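Notebook, brand tracking
January, afternoon entry
Reading time: 2 min
Print | E-mail

Continued from the entry on the Felstead survey. The second wave is closed and I have the full file, 2402 completed answers after removing the doubles. The first wave was smaller and I don't want to mix them before the weights are the same.

What we must deliver to Felstead is one brand strength score and a short explanation of how it is made. They have seen the rankings in the business press and they would like a number that looks similar. I explained in the call that the published rankings use financial data which we do not have, and that our score can only say how the brand stands in the heads of buyers. They accepted this, but I think the question will come back.

The score is now built from awareness, consideration, trust and recommendation. In the first version all four had equal weight. I tried it this morning on the new file and Stindwood comes out above Felstead, which surprised me. Stindwood is a much older name in audit and everybody knows it, so awareness pulls the total up. When I look only at people who did buy advisory work in the last year, the order is reversed.

So the choice of base matters more than the choice of weights. I should have checked this before I started to play with the weights, it would have saved me the morning.

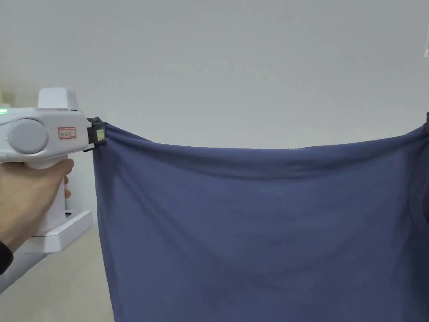 Vy La wrote in the margin of my printed table that the buyers-only base is too narrow for Yensuk, and that any change there between the waves could come from very few persons. She would keep the full base for the headline score and show the buyers as a separate column. She also asks why "don't know" was counted as zero on trust.

The second point is a good one. I followed the old script, where "don't know" is zero, and I never asked who decided so. A person who does not know if a firm can be trusted is not the same as a person who distrusts it. For well-known firms it changes little. For Yensuk and Plumell it changes a lot, as a large part of the sample has no opinion of them at all.

I ran it again with "don't know" taken out of the base for trust and recommendation, but kept in for awareness and consideration. Plumell moves up two places. I am not fully comfortable with that either. A small firm with a few happy clients will always look very strong in this way, and we would be telling Felstead that Plumell is a danger to them on the opinion of people who are probably its own clients.

Possible solution: a minimum base. If a firm has fewer than 40 rated answers on an item, we print the value in grey and leave the firm out of the ranking. The limit is only from habit, I have no better argument for it. If somebody has a reference, please write it here. 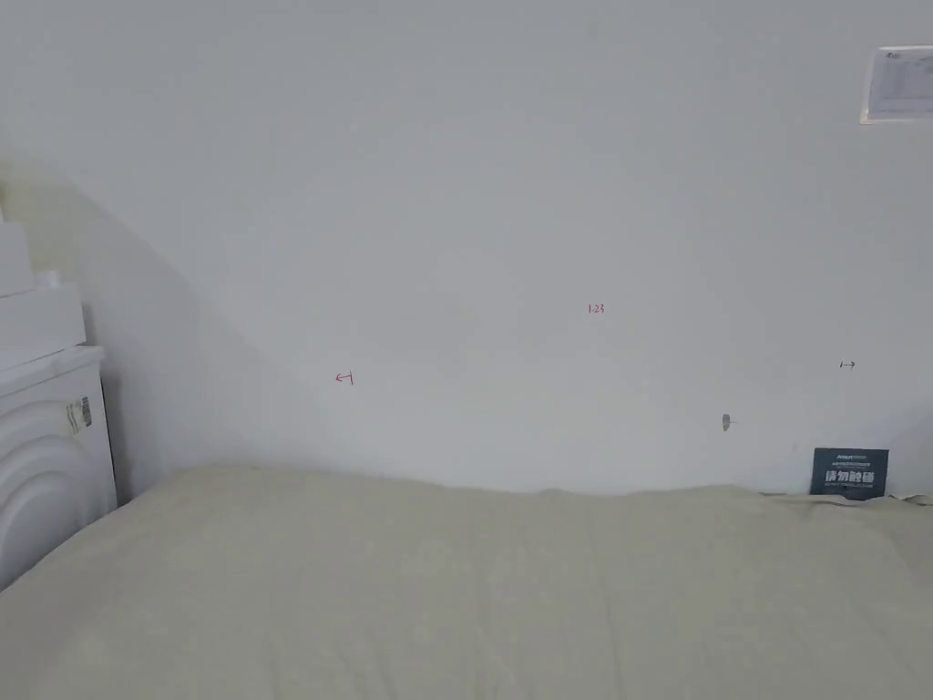

Beige-green cloth with the pale wall behind, white furniture at the left.

Other things to repair before the report:

- The label "professional services" in the screening question was understood in different ways. Some respondents wrote cleaning companies and one wrote a dentist. For the next wave I propose "accounting, tax or business advice".
- Open answers: "Feldstead", "Fellsted" and "Felsted" are all coded as Felstead, this is correct. "Field State" I left uncoded.
- In the logo question the Stindwood logo was shown in the old color. It was the file from last year's folder. I have put the new one in the shared folder and deleted the old one, so please do not copy from your own disk.
- Weighting by company size is done, weighting by region is not. The targets we have for region are old and I would like to ask for new ones first.

About the letter grades. Felstead asked if we can give a grade, like the ones in the credit world. I can do it technically in a few minutes, but then we have to draw lines between the grades, and two firms with nearly the same score can land on different sides of a line. In the first wave this would have happened to 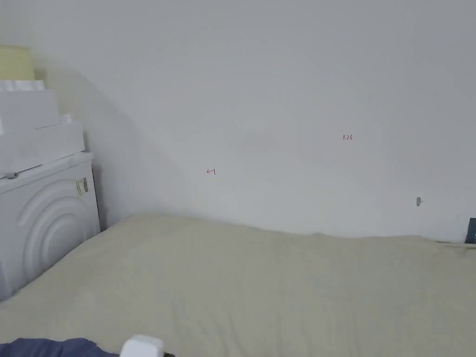

Yensuk and Stindwood, who were apart by less than the margin of error. The account side would then have to explain to the client a difference that does not exist. My preference is to show the score with its interval and no grade. If the client insists, we could use wide bands with plain words, "strong", "average", "weak", and say clearly in the note that the limits are ours.

I have saved both versions of the script, the one with zero for "don't know" is marked OLD. Please don't run OLD on the new file, the column order has changed and it will not give an error, it will only take consideration as trust. I lost some time to this already.

Still to do: rerun the first wave with the new rule, so the trend line compares the same thing. Ask Vy La if she wants the buyers column also for the first wave. Write the paragraph on why our score is not a valuation in money, and have it read by someone who was not in the call.

The trend chart stays out of the draft until the rerun is checked.

Print | E-mail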